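Handout 4: Hand-held grippers at home
Course tutor: Paraschiva Surdu

Last time we looked at the Hnatiuk linkage drawings. Most of you liked them more than I did. A pair of jaws that closes nicely on the bench tells you very little, so this session is about carrying ordinary shopping.

Start with cartons. Flat sides forgive a lot, and I would not trust a design on cartons alone.

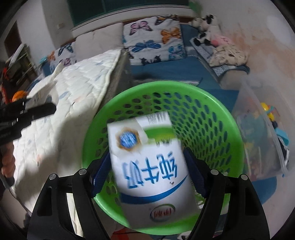 Log each try, drops included. Timelix claims 80 clean lifts from a home build – ask what was lifted, and who kept the tally.

Round, clear cups are a fairer test. Ribbed pads may help, though I have yet to see good figures for it. 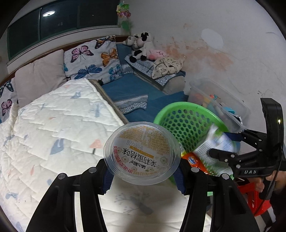
Check the pivot pins for play after every 10 lifts and write down what you find. Bring your log in June, bad pages too.

Reading: Kurkano build notes, page 17. Skip the sales talk at the front.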